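Vindberg Opens a Building-Block Lending Shelf for Families

VINDBERG, March. Families who have run out of room for one more box of toys, or who would simply like a change from the ones they have, are warmly invited to visit the new block lending shelf at the Bellamy Toy Library, which opens its doors this month after a long winter of sorting, washing and a good deal of cheerful debate about what belongs in which bin.

The shelf starts out with 900 pieces, all of them donated by households in town, and every one of them can be taken home for up to 4 weeks at no charge. Borrowers choose a bin, sign it out at the front desk and carry it off, and when they bring it back they are welcome to pick another the very same day.

"My own children learned their colors on the living room floor with a heap of blocks and a bin to throw them into, and I have been wanting to do something like this ever since," said Beatriz Antunes, director of the toy library. "Blocks last practically forever if people look after them, and it makes me so happy to see them going to another house instead of sitting up in the attic."

Putting the blocks away is part of the fun, and the library has given it a lot of thought. Each bin goes home with a printed card of tidy-up games written by Mitra Vahidi, who taught kindergarten in Vindberg for many years. One game asks children to find all the pieces of one color before touching any others, and another has two players take turns, one block each, until the tabletop is clear. Younger children may want a grown-up to start them off, and there is no harm at all in leaving the tower standing until after supper! 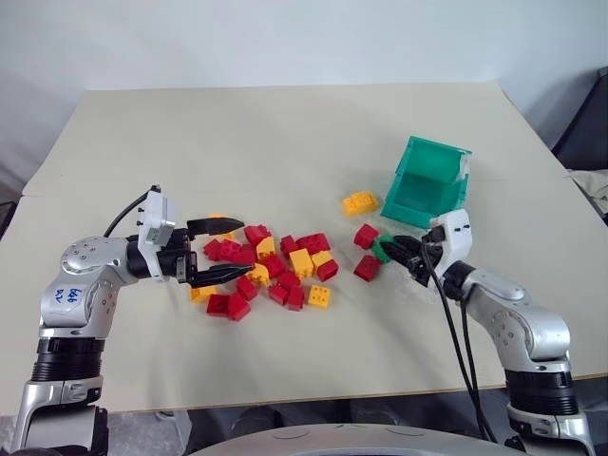
"We tried the games out on a big plain table with the bin right there within reach, and I would suggest the same at home," said Vahidi. "A wide, open surface makes it so much easier to see the small pieces, and they don't roll away under the couch quite so often."

Donations are still very welcome, and the library hopes to reach 1,000 pieces before the summer. Plastic blocks of any color are fine, including odd ones without a set, as long as they are clean and have no cracks. They can be dropped off at the front desk in a bag or a box, and there is no need to sort them first.

The Bellamy Toy Library is open in the afternoons from 2 o'clock. Questions about borrowing or donating may be directed to Everett Ambrose at the front desk.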